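Course 304: Footwear and Foot Comfort
Handout 3, Lining and Insole
Teacher: Imogen Yeoman

1. Why we begin with the foot
The foot becomes a little longer when we stand on it. For this reason we measure a customer standing, late in the day if possible, and we measure both feet. Write the two results separately and choose the size for the longer foot.

2. The inside shape
A shoe must hold the heel firmly and leave the toes free. Please read the chapter by Dervishi before the March session, especially page 57 on the heel curve. 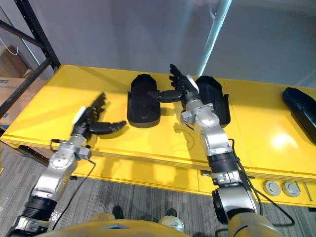
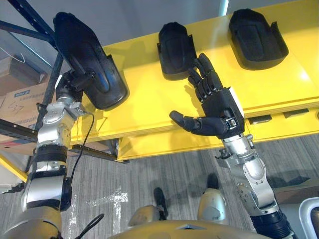

Black pads on a yellow table.
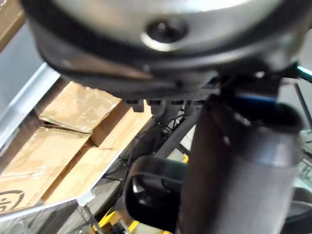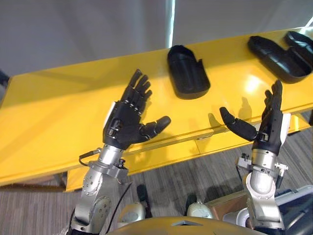
3. Materials for lining
Leather takes in moisture and follows the foot with time. Textile dries faster but wears out first at the heel. Compare the Limitz and Mikia samples in the drawer and note which one feels rough against the skin.

4. Homework
Measure 2 persons from your family. Bring the paper outlines, with names, to Edin Shehu before 3 p.m.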